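Workshop notebook, Verkedport shop floor mock-up
Sun 13 June

Continued from the January entry on basket wear. Purpose today: decide whether the blue baskets stay for the drinks bay or whether we go back to Dredbridge for the deeper pattern. Also shelf lip, lower ledge, floor marks.

Basket. Plastic, rectangular, open grid sides and base, wire handles. Empty weight on the bench scale 482 g, handles included. The handles fold down across the top when released, and this is the main nuisance: anything going in or coming out has to pass the wire. With the handles lying over the middle the usable opening is split in two. A soft packet goes in beside them without difficulty. A bottle has to be tilted and fed in base first, otherwise the cap catches the wire.

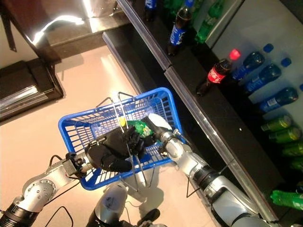 Handle pivot stiffness differs from basket to basket. The stiff ones stay upright long enough to load, the slack ones drop at once. I tried a smear of grease on one stiff pivot in January and regretted it. Do not repeat. A nylon washer under the pivot head would be the tidier way of adding friction, and Telta list one at 5 mm bore. Ordered a bag of 80, the smallest quantity they sell.

Crisps and snack bags: no marking of the packet from the grid. Small items are another matter. Anything narrower than the openings can work down through the base if it lands end on. Lip balm does, a box of matches does not. For the drinks bay this hardly matters. For the till-side racks it does, and I would want a solid base there.

Shelving. Dark unit, white back panels, metal trim along the shelf fronts. Checked the trim on the upper shelf for burrs after the complaint about scratched labels. One rough spot at a joint, dressed with a fine file, wiped down. The lower ledge was clean. Trim is straight by eye; the string line gave 1 mm of bow over the full run, which I am ignoring.

Back panels: the seams have opened slightly since the unit was moved. Uçar's fitting sheet asks for the clips to be pressed home from the bottom up. We did them top down. Will redo when the unit is next emptied, not worth clearing the stock for.

Stock layout on the upper shelf is still mixed, colas next to the green bottles with the yellow caps. Fine for basket work, no use for the facing trial. The facing trial needs one product per section and the bottles pulled forward to the lip. At present several stand well back, and reaching past the front row is what knocks the front row over.

Basket on the floor, loading from shelf height: the drop from lip to basket rim is the awkward part. With the basket against the foot of the unit you reach down nearly blind. Moved out by 23 cm it is much easier to see into, but then it sits in the aisle and gets kicked. Compromise is to set it at an angle to the shelf run. Two bottles laid flat in the base leave it stable. Standing upright they topple as soon as it is lifted, unless the rest of the space is filled.

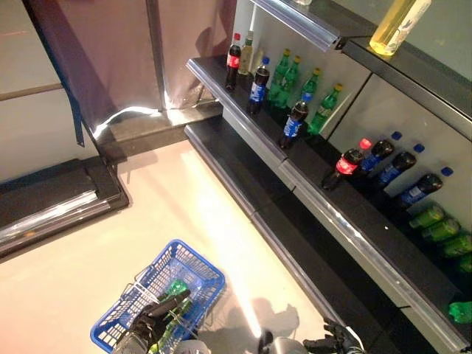 Note added in the margin by Dredbridge after reading the draft: the deeper basket would hold bottles upright but the rim comes higher, so the reach gets better and the lift gets worse. They suggest a clip-in divider for the present one and will send a drawing. They also query the empty weight, their sheet has it lower. Ours was weighed with the price tag holder fitted. Reweigh without.

Floor: basket feet leave a faint grey scuff on the tiles when dragged. Comes off with a damp cloth. No scuff if lifted.

To do
Reweigh basket, tag holder off
Fit washers to two slack pivots, leave one slack for comparison
Sort upper shelf by product before the facing trial
Reseat back panel clips, bottom up
Ask Dredbridge whether the divider clears the folded handles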